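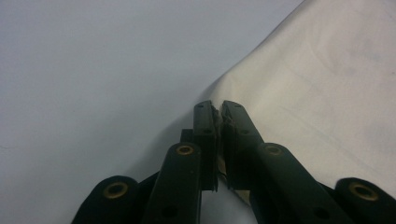
Can a machine fold a household's tea towels yet?
Given one towel at a time, a flat table and plenty of patience from whoever is standing by, it will make a fair attempt, but I wouldn't hand it the ironing basket and go out for the afternoon.

August, twenty past four

I'm writing this while the kettle boils, so forgive the wandering. Ifor Gape came by after lunch wanting to know where we'd got to with the cloth work, and I found I had a great deal to say and hardly any of it in order, which is usually a sign that the notebook has been neglected.

The Galeo arm had 18 goes at the plain fold this morning, corner to corner and then a smoothing pass. I was pleased with the smoothing (it has come on a treat since we slowed it down!) and rather less pleased with the pick-up. Cloth is a funny thing to ask a machine to hold. A cup stays the shape of a cup while you reach for it, but a towel moves away from you, and if the fingers come down a hair too high they close on nothing at all, and if they come down too low they push a ridge along in front of them and then pinch the ridge. My mother could pick one layer off a pile with a wet thumb while talking over her shoulder to the neighbours. I think about that more than I should.

Pads. The edge where the two fingers meet is looking rough and jagged near the tips, frayed or chipped, I can't decide which. I'd like to know how much of the trouble with thin cloth is down to that and how much is our own timing. Ifor reckons a rough edge might even help on towelling, where there's a loop to catch, and he may be right, but I wouldn't want it anywhere near a decent blouse. We'll fit fresh pads before the next lot and keep the old ones in the tin by the vice so we can compare them side by side. Please don't throw them out.

The Mokus software now holds 2,824 cloth grasps, and I still couldn't tell you from it why a hem is easier than a plain edge. I have a feeling the answer is in there somewhere. Bowen's note from the spring said to sort by thickness first and fold direction second, and I never did it, so that's my homework.

As for the bigger question, Karis would have me say we're nearly there. I'd say we are nearly there with the bits of the job that I never minded doing. Finding the other sock, turning a sleeve the right way out, noticing that a shirt has lost a button and putting it to one side, those are all still done by hand in this building, and I can't see that changing before the winter.

To do: fresh pads, then 3 runs with the cream cloth and 2 with the towelling, same speed throughout. Ask Ifor for his notes on the smoothing pass. Borrow a proper fitted sheet from home, if I'm feeling brave.

Kettle's done.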